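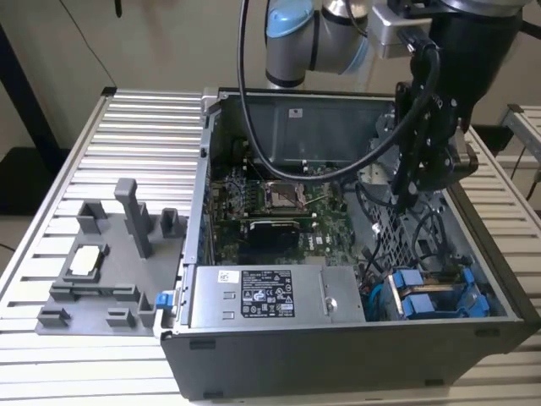 Posted 19 Jan 2021 by Pallavi Chauhan

I have been meaning to write about the inside of a desktop computer for ages, ever since my old tower started groaning last August and I finally got brave enough to take the side off. If you have only ever used laptops, or if your computer lives under the desk gathering fluff the way mine did, I think you would be surprised how friendly it all looks once you lay the thing down flat and get the panel out of the way.

Laying it down is the first bit of advice I would give anyone, by the way. I spent a whole evening with mine standing up, a flashlight in my teeth, dropping screws into the bottom and fishing them out with a magnet. Kazimiera Krajewska (we shared an apartment on Skellow Street years ago and she still answers my calls, bless her) asked me why on earth I hadn't tipped it over. Well! Everything got easier from there.

The processor is the part that makes people nervous, and it made me nervous too. It's such a small square for something the whole machine depends on. When it's out, you're left looking at the empty socket in the middle of the green board, with its metal frame and the little lever, and it all seems terribly bare. Lift the lever, open the frame, and then the chip goes in flat. You don't push. I want to say that again for anyone skimming: you don't push. Line up the corner mark, check the notches, let it settle, and only then bring the frame and the lever back down. The lever does take more pressure than you'd like, and mine made a creak that took a year off my life, but Kazimiera tells me they all do that.

Have somewhere to put the chip while it's out. I used a saucer the first time, which slid, and I've felt foolish about it since. A little pocket with raised sides is so much better, something the chip can sit in without wandering off. Hold it by the edges, too, and keep your fingers off the contacts.

I've grown very fond of the colored plastic bits you find in some cases. Blue, often, on the latches and the drive carriers, and once you know that they mark the parts you're meant to handle, a drive cage stops looking like a puzzle. My own case has none of this and needed a screwdriver for everything, including two screws I'm convinced were put in by a giant.

The power supply I leave strictly alone. It's a big silver box with a lot of small print on the label, and I'm happy to let it keep its secrets. Unplug it from the wall before you touch anything else in there and that's as far as our relationship goes.

My tower is back under the desk now and much quieter, mostly thanks to the dust I took out of it, which filled a cereal bowl. I paid 34 dollars for a secondhand processor and a tube of thermal paste, against the 200 I was quoted at the repair counter, so I'm feeling rather pleased with myself. Next up is my mother's machine. She has asked me to please not lose any of her recipes, so I'll be making a backup first, and then another one.

73 shares
2 comments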